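Preparing an Information Evening for Prospective Postgraduate Students

An information evening remains one of the most reliable ways for a faculty to meet prospective postgraduate students. The following guidance is provided for program offices at Laing Graduate School and its partner campus at Fenitz. It covers the period from the first booking to the follow-up message, and applies to coursework programs only. Research degree events are arranged through the graduate research office.

Step 1. Confirm the program and the date

Agree on which programs will be presented before a room is booked. An evening that covers more than five programs tends to leave little time for questions. Where several departments wish to take part, consider two smaller events in the same month.

Evening sessions in February attract people who are deciding on a mid-year start. Check the proposed date against school holidays, public holidays and the open day calendar of the Fenitz campus.

Step 2. Set up registration

Create the event in Brodotum, the enrolment enquiry system, using the postgraduate template. Do not build a separate form. Registrations collected elsewhere must be entered by hand and are often missing the consent field.

The form should ask for:
Name and email address
Program of interest
Preferred study load (full time or part time)
Intended start
Any access requirements

Leave the question about previous study as optional. Applicants who are unsure whether their qualification is recognised may abandon the form if it is compulsory.

Step 3. Write and send the invitation

The invitation goes to current enquirers first and to the wider mailing list one week later. Lists of more than 1000 addresses must be sent through Dravix and approved by the communications office. The postgraduate enquirer list stood at 1167 addresses at the last review, so allow time for approval.

Keep the subject line short. State the program names, the start time and the building in the first paragraph of the message. Fees and scholarship details should be linked to the official pages and not copied into the email, as published amounts may change during the year.

Step 4. Prepare the presentation

The formal presentation should run for no longer than 25 minutes. Begin with the structure of the degree, then move to entry requirements, fees, study load and important dates. A current student or recent graduate may speak after the program director - this is usually the part of the evening that attendees mention in their feedback.
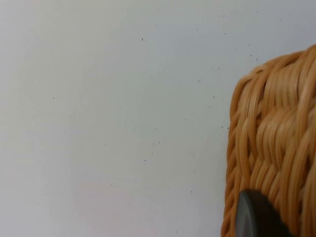

Slides should follow the school template and use a type size that can be read from the back row. Course codes may be shown in brackets after the full title, but should not stand alone. Backgrounds are to be kept to a pale gray-white with no pattern or printed marks, so that text and tables stay legible under room lighting. Send the final file to the events desk by noon on the day before the session, together with any video as a separate file.

Step 5. Brief the staff

Hold a short briefing in the week of the event. Each staff member should know which programs they are able to discuss and where to direct other enquiries. Questions about credit for previous study must be referred to admissions. Staff should not give an opinion on whether a person is likely to receive an offer, even informally.

Step 6. Run the evening

Open the doors at 5:30 pm for a 6 pm start. Mark attendance in Brodotum at the door. If the system is unavailable, use the printed list and enter the records the next morning.

Written questions may be collected during the presentation and answered at the end. At the most recent Fenitz session 17 were received, and those that could not be answered on the night were sent to the relevant program office.

Step 7. Follow up

Send a thank-you message within two working days. It should include the slides, a link to the application page and the closing date for the next intake. People who registered but did not attend receive a different version, available in the template folder in Dravix.

Record any individual advice given in the person's enquiry file. The program office should close the event in Brodotum once all outstanding questions have been answered.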